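The rulebook at Dristbridge runs to 191 pages, and page three is where most new arrivals give up. It concerns the placing of an orange.

Irja Koskela, who wrote it, is unrepentant. A simulated table, she says, deserves the same manners as a real one. Name every object before the run. Fix the pass mark before the run too — never after, when everyone has grown fond of the result.

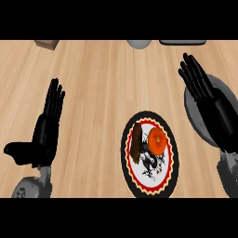 Page last updated: Tuesday, September 10, 2024

Two black hands, one patterned plate and an orange may not look like a matter for regulation. But what counts as "on the plate"? Touching the rim? Koskela's draft gave this four paragraphs. Gwion Rowlands, reviewing it from Vunville, sent back six.

The rule they settled on is dull and good: the fruit must rest inside the rim, with both hands clear, for 3 seconds. Failed runs are kept with the rest. Of the 280 in the spring batch, the team published every one, including those that did nobody's career any favours.

Rowlands still wants a separate clause for bananas. It goes to a vote in October.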